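Home News Automation Retail Systems Events Subscribe

Bedroom clearing still slow for simulated arm, Venckus reports

RERKVILLE — A single robot arm can now pick most common items off a bed in simulation, but it remains too slow and too easily confused to be put to work in a furnished room, according to results released Friday by Venckus, an automation firm with offices in Rerkville.

The company ran its arm through 13 household and shop-floor chores in Ikham, its in-house simulator. Over 300 attempts were logged. Each attempt had a limit of 90 seconds, measured from the first motion of the arm to the moment the item was released at its target. An attempt that passed the limit was scored as a failure even if the item was still in the gripper.

The chores were split between two settings. The shop-floor set covered restocking a shelf, turning packages label-side out and moving returned goods from a counter to a bin. The household set was made up of clearing tasks: objects left on a bed, a table or a floor had to be picked up and set down somewhere else. Venckus said the arm did better on the shop floor, where items stand in known positions and the background does not change between attempts.

Clearing a bed gave the lowest scores of any chore in the household set. The cover is soft, items lie at arbitrary angles, and few of them belong in a bedroom in the first place. The company's object list is mixed on purpose and includes packaged food, stationery and hand tools. 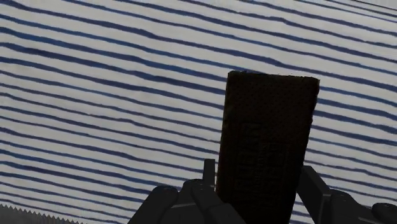
Grasp quality is scored separately from completion in Ikham, and the two numbers do not always agree. A hold counts as good if the contact is firm, the item does not rotate and the fingers leave enough of it exposed for a clean release. Thin, flat-sided items are the easier case. With the dark brown bar clasped near its base and standing almost upright between the fingers, most of its face stays clear of the gripper, and the dark color separates well from the white and navy stripes behind it. The stripes themselves are a known problem. They are wavy and uneven in width, and the vision software sometimes reads a fold or a band of color as the edge of an object. In the first version tested, the arm made repeated attempts to close on bare fabric.

Engineering lead Hooman Azimi said the fabric errors were reduced by adding a depth check before the fingers close. The check costs time. On items that were already easy to see, it added a delay with no gain in accuracy, and the team has not found a reliable way to switch it off for those items only.

"We can be right or we can be quick," Azimi said. "On a bed we are mostly right at this point. A person would have cleared it and left the room."

The scoring rules have also drawn questions. Trokivwood, a group of furniture and housewares stores that is following the work, asked Venckus to count any item pushed off the bed as a failure, including items that were not the target of the attempt. The firm agreed and rescored the August runs on that basis. Completion on the bed-clearing chore fell as a result. Restocking scores did not move.

Long items are handled as a class of their own. The arm must choose a holding point, and the best point for a firm grip is seldom the best one for balance.

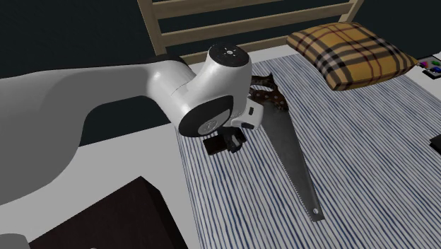 Ehsan Shaikh
Staff Writer, Automation

A hand saw is the hardest member of the class. It lies flat on the striped bedspread with its handle under the gripper and the blade running out well past it, toward the middle of the bed. Gripping the handle is the obvious choice and is the one Ikham selects by default. The weight of the blade then acts at a distance from the fingers, and the saw tends to swing as it is lifted. Gripping the blade closer to the center of mass reduces the swing but puts the fingers near the teeth, which Venckus scores as a failed hold.

Azimi's team tried three approaches to the problem. Slower lifting reduced the swing but used up much of the time limit. A harder grip on the handle had little effect. Sliding the saw to the edge of the bed before lifting worked in a share of the attempts, though the teeth caught on the cover in others and pulled it out of place. Cloth behavior is one of the weaker parts of the simulator, and the company does not yet treat that last result as settled.

Pillows were left where they were in all attempts. An earlier build included straightening the bed as a final step, and it was dropped when the arm could not finish it inside the limit.

Venckus has set no date for trials on a physical arm. Azimi said the shop-floor chores would go first, starting with shelf restocking, and that the clearing tasks would stay in simulation until the depth check could be run without a fixed delay. Trokivwood has offered the use of a stockroom for the first trials outside the lab. Terms have not been agreed.

The firm plans to add drawers and closet doors to the household set in the next round of testing. Both require the arm to hold one thing and move another in sequence — a combination none of the current chores includes. Folding laundry is not on the list.

Contact the newsroom | Copyright, all rights reserved | Back to top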